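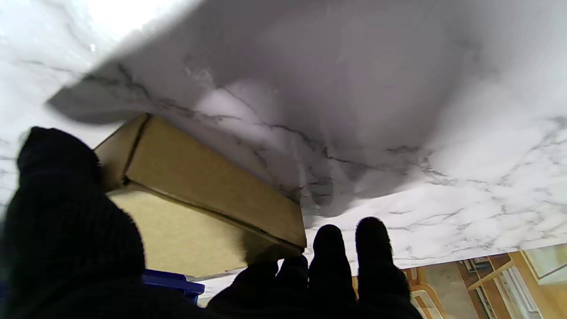 Jerell

4. Closing the hand on a box

Do this section only after the wrist camera gives a picture and all the fingers open and close from the keyboard. If one finger lags, go back to section 3. Padding will not fix a slow finger, whatever the Plateck forum tells you.

4.1 Fit the padding. Pull the black knit covers over the fingers until the tips are fully covered. The Weldu instructions claim the covers double your grip. I have seen no test behind that claim and I would not plan a lift on it.

4.2 Pick a plain cardboard box, rectangular, with no tape hanging off it. Start with it empty.

4.3 Set the closing force to 2. The scale goes higher. Leave it alone for now.

4.4 Bring the hand in with the large finger on one side of the box and the other fingers opposite. Close in small steps and watch the wrist view as you go.

4.5 Stop when the large finger and at least one finger across from it press on the cardboard. In my view the two upright fingers at the right stand beside the box with a gap between them. The software still called this a "full grasp". Trust your eyes over the label.

4.6 Hold for 32 seconds, then open the hand and look at the box. If the sides are dented, drop the force to 1 and start again from 4.4.

CAUTION: Keep your own fingers out of the hand while the motors have power. The stop key in the Holtero software is a request sent over a cable - it is not a safety switch. Wire a real one within reach.

Note on backgrounds: "Auto find" is supposed to work on any surface. Try it on a marble pattern before you believe that. Dark veins and a soft gray shadow next to the box are a fair test of edge detection, and a plain white sheet is not. If the outline jumps, turn auto find off and place the corners by hand.

Note on the counter: mine reads 188 closes. It adds one every time the motors run, box or no box, so it says nothing about how many grasps held.

4.7 Save the finger positions under a new name. "Restore last" in this version restores the factory set.

Go on to section 5, Lifting, with the same box.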